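Protecting a Table Under Cloth

Filed under: Dining room, Linens, Work surfaces

A tablecloth keeps crumbs and light scratches off a table. It does little against heat, point loads or standing liquid. Those are handled by the layer underneath, and most damage to finished tops comes from leaving that layer out.

Underlay

Use a felt-backed vinyl pad or heavy cotton flannel. Flannel is cheaper and can be machine washed, but it passes water. Vinyl stops water and holds a crease for weeks if it was stored folded. Roll it on a cardboard tube instead. Cut either material 1/4 inch short of the table edge on all sides so it does not show as a ridge when the cloth drops over.

Do not lay vinyl directly against lacquer or fresh varnish, even with a felt side. Plasticizer can migrate through thin felt and soften the finish. Put a cotton sheet between the two.

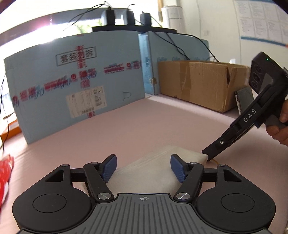 Cloth weight decides how well the surface stays put. Light cotton slides on vinyl and has to be clipped or backed with flannel. Medium weights stay in place under their own drop if the overhang is 8 inches or more. Color matters for maintenance. A pale pink cloth like the one in the photo will show tea and oil at once, so the stain gets treated while it is fresh; dark cloths hide the same spill until it has set. Pale dyes also tolerate oxygen bleach better than reds and navies, though a hidden corner should be tested first.

Heavy or hard-footed items

Anything with metal feet or exposed screws goes on a board, with the board on the cloth. Thin cork is enough for a lamp. For a sewing machine or a bench vise, use 1/2 inch plywood with the edges sanded round. Lift items to move them. Dragging pulls the weave and bunches the pad below.

Stains

Tea and coffee: cold water from the back of the cloth, then oxygen bleach solution for 30 minutes.
Machine oil: cornstarch, leave overnight, brush off, then dish soap worked in by hand.
Candle wax: chill, scrape with a plastic card, then iron between paper towels on low.
Rust: lemon juice and salt. No chlorine bleach, which sets it.

Check that the mark is gone before using the dryer.

Storage

Wash without starch before long storage. Starch attracts silverfish and cracks along folds. Refold on different lines every January.

Reader note from Oduor Mussa: binder clips under the table edge work as well as tablecloth weights on an outdoor table, provided a scrap of felt goes between clip and wood.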